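Cleaning glass doors: what I picked up from the gripper trials

I've been wiping windows badly for years, so it's a bit embarrassing that it took a robotics study to sort me out. My friend Ginevra Morelli works on the Mernia project, where people do ordinary chores with hand-held grippers and the recordings are used to teach a robot arm the same job. I signed up for the glass cleaning part and came home with a much better way of doing my own patio door!

The method is simple enough to explain over a cup of tea. You hold a gripper in each hand, pick up a cloth, wipe the pane and put the cloth down again. That's one go. They collected 230 goes in all, from 16 of us, and then the arm had to try it by itself on a door it hadn't met before.

Working with grippers makes you notice how much your fingers normally do for you. A cloth pinched at one corner just swings about and smears. Pinch it in the middle of one side and let the rest hang, and you get a nice flat bit to press on the glass. I do it by hand now too - far fewer streaks.

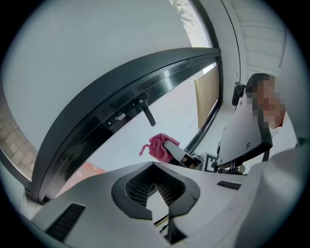
The other thing is where you begin. Most of us went straight for the middle of the pane, me included, and left the bit next to the frame for last, when the cloth was already mucky. Annunziata Mancuso, who ran our group, asked half of us to do the edges first. When the arm learned from the edges-first recordings it finished 16 panes out of 19 without a missed strip. With the middle-first ones it managed six. Same arm, same cloths, same sort of door.

So, my routine at home these days:

Brush the frame and the track before any water goes near them, or you'll be pushing mud about.

Damp cloth, well wrung out, all the way round the edge of the glass. Go slowly past the handle - that's where the arm kept getting stuck, and it's where I always leave a smudge.

Then the middle, top to bottom, overlapping each pass by a hand's width.

Turn the cloth to a clean side and do the edge once more. Dry with a second cloth, an old cotton one if you have it.

They're moving on to kitchen worktops next and I've already put my name down. Ginevra says crumbs are much harder than glass, and having seen the state of my toaster corner I can well believe her.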